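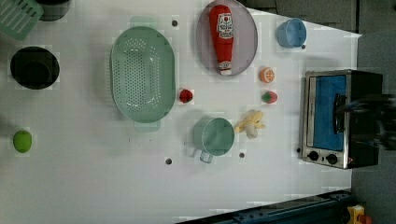
Courts and Inquiries

The Willcombe Inquiry was a judicial inquiry into the loss of public records in the town of Willcombe. It was ordered by the Heywood District Court after 400 case files went missing from a storage annex in Pramiven, a building chosen for its security.

Background

The town had moved its files to Pramiven to save money on rent. Local police looked into the loss and closed the matter in 2 pages, one of them a cover sheet. A petition then asked the court to hand the case to investigators from Wasamau. The town objected that its own officers knew the building best, an argument the petitioners were happy to repeat. 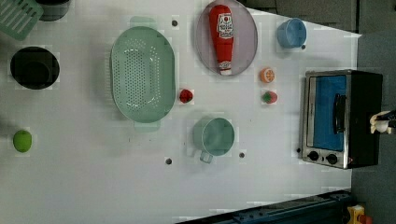

Hearings opened in April and were expected to last a week. They took 6. Much of the time went to the word "container," which the records rules used without defining. Read broadly, it would cover a mint-green colander full of small holes as easily as a locked steel cabinet, and counsel for the town did read it broadly. The judge asked for a narrower view.

Findings

The final report, dated June 9, 2022, ran to 155 pages. It found carelessness but no crime, and told the town to keep a list of its files. The list was later misplaced - a second copy is held in Heywood.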